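Guides > Painting > Paper and Layout > Filling a Ruled Rectangle

Print this page | E-mail this page

Filling a Ruled Rectangle with an Even Coat

Mirjam Lambrechts
February 2024

Filling an outlined shape with one flat color is the second exercise in the Tonderier beginner sequence, after straight strokes. It covers three things at once: how much paint the brush holds, how much water is in it, and how close to a line you can work without crossing it. The exercise takes one sheet and one color. Set aside an hour for the first attempt, including drying.

Materials

-- White paper, heavy enough to stay flat under a damp brush. Copy paper buckles and the paint collects in the low spots.
-- A black waterproof pen and a ruler.
-- A flat brush and a small round brush.
-- A shallow plastic tray with a rim.
-- Water-based paint. Gouache or school tempera both work. The Sornia notes assume gouache.
-- A jar of water and a folded cotton rag.

Setting up the table

Clear the table completely and wipe it. Any grit left under the sheet will show as a dark speck when the brush passes over it. A white or light gray surface makes it easier to judge the color in the tray, but it also makes the edge of the paper harder to see, so check where the sheet ends before you load the brush.

Daylight from one side is best. A right-handed painter normally wants the window on the left, to keep the shadow of the hand off the line being painted. If the window is on the right and the table cannot be turned, work from the right side of the shape toward the left and lift your wrist.

Turn the paper to suit your arm. Most people draw a cleaner stroke along a slight diagonal than straight across, and a tilted sheet lets you do that while still following the sides of the rectangle.

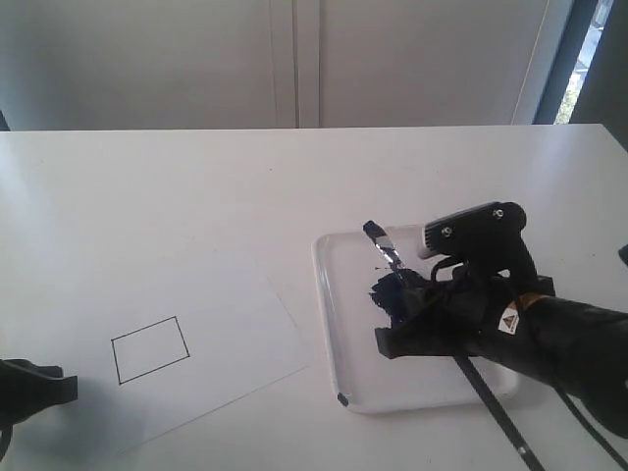

Rule the outline in thin pen and let it dry for 10 minutes before any wet paint touches it. Leave a wide margin on all sides. Do not tape the paper on the first attempt; hold it with the free hand, well away from the shape.

Mixing

Put the paint at one end of the tray and work water into it a few drops at a time. The mix should run slowly when the tray is tipped and leave an opaque film on the plastic. Prepare more than you expect to use. A second batch will rarely match the first, and the join will be visible once dry.

Test the mix on a scrap of the same paper. If the scrap shows through in streaks, add paint. If the brush drags or leaves ridges, add water.

Painting the shape

1. Load the round brush and wipe one side on the rim of the tray.
2. Paint a narrow band just inside all 4 lines. Keep the tip toward the line and the body of the brush toward the center.
3. Change to the flat brush before the band dries.
4. Fill from the top edge down in parallel strokes, each one overlapping the last by a third of its width.
5. Reload at the end of a stroke, never in the middle of one.
6. Stop at the lower band. Do not go back into areas that have lost their shine.

Leave the sheet flat until it is dry to the touch. Apply a second coat at right angles to the first only if the paper still shows through.

Common faults

Pale center, dark edges: the mix was too wet and the paint moved outward as it dried.

Hard line across the middle: the work stopped too long between strokes.

Gray smear along the outline: the pen was not waterproof or had not dried.

Cleaning up

Rinse the tray before the paint sets. Dried gouache softens in warm water; dried acrylic has to be peeled off. Store brushes flat or with the bristles up.

Print this page | E-mail this page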